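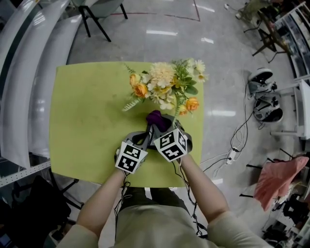 Flower table, March, after lunch

Got the green table back in the middle of the floor and put the big bouquet down on the far half, stems and all, so there was a bit of clear top to work on at the near side. I like this one more than I expected to! The fluffy cream bloom does most of the work and the four orange roses sit round it, two of them over by the stems. The little white blossoms vanish a bit against the cream one, but the daisies up in the corner are far enough off to hold their own.

The purple bit is what I keep going back and forth on. It's tiny next to everything else, and with all that orange and cream I couldn't decide whether it wanted to go in among the roses or stay out at the front where you'd notice it. Marama says front. I say tucked in by the green leaves, low down, so you find it second. We'll do one of each and leave them both out overnight and see which one annoys us in the morning.

Stems: I cut a test one to 27 cm for the Primarine vase and it stood up nicely, but the bunch wants to splay as soon as you let go of it. Wire was fine on the roses (the Ekora stuff, the thinner reel). On the feathery sprig it just slid down, so next time a turn of tape first, then wire. The sprig pokes out quite a way on one side – I was going to trim it and then decided the whole thing looks stiff without it, so it stays.

Table top needs a proper going over. It's all smudges and scuffs, and the green shows every one of them. I had a quick try with a damp cloth before lunch and shifted hardly any of it. Is there any of the Antwi cleaner left? I looked under the sink and behind the paint and gave up. If it's all gone, put it on the list, the small bottle will do.

Also for the list:
more orange roses, same shade as these (Hedalus do a box of 50, the last lot were a good match)
green tape
one more cream fluffy one, in case this one starts to shed

Watch the cables on the floor by the power strip when you come round that side with your arms full. I nearly went over with the vase.

Back on it at 5, starting with Marama's version.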